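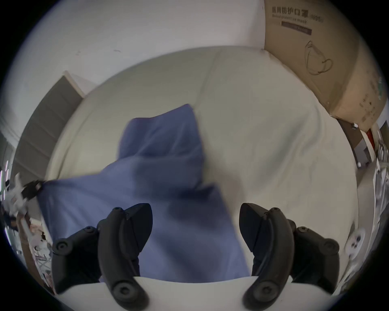
Dye from new curtains coming off on a painted windowsill

Loretta Whitlock
October 30, 2023

I bought a pair of unlined curtains from Mimetti in May and hung them in the back bedroom. They are a thin blue polyester and cotton mix. The sill under them is white gloss and gets damp in the mornings because the window is single glazed. I now have a faint blue line along the sill where the hems touch it. Washing-up liquid took some of it off but you can still see it.

I have two things to ask. Can I get the mark off without repainting, and should I wash the curtains before I hang them again? The label says 60 degrees maximum, which seems high to me for something that thin. I don't want them to shrink as they only just reach the sill as it is.

Barrett Abernathy

Try bicarbonate of soda mixed to a paste with a little water. Put it on with a damp cloth, leave it for a few minutes and wipe it off without pressing hard. Gloss will go dull if you scrub it. If it is oil-based gloss and more than a couple of years old, the dye may have gone into the surface, and then you are looking at a light sand, a coat of stain block and a coat of gloss. It's a small job on one sill.

As for the curtains, ignore the 60. That is the most they will stand and you don't have to go that high. Wash them on their own at 30 with a short spin and hang them up while they are still damp so the creases drop out. Take the hooks out first. Put an old white flannel in with them and see what colour it comes out. If it is blue, wash them again. I did 2 washes on a navy pair before the water ran clear.

If they do come up short, let the hem down. There is usually a fair bit turned up at the bottom.

Vlachou

Same thing happened to me with a throw on a radiator shelf. Never got it off, painted over it.

Flidden

Sort the damp out or it will come back whatever you do to the curtains. Wipe the glass down every morning and leave the window on the latch for a bit. Also lift the hooks up one row on the tape so the hems clear the sill. Vinegar did nothing on mine.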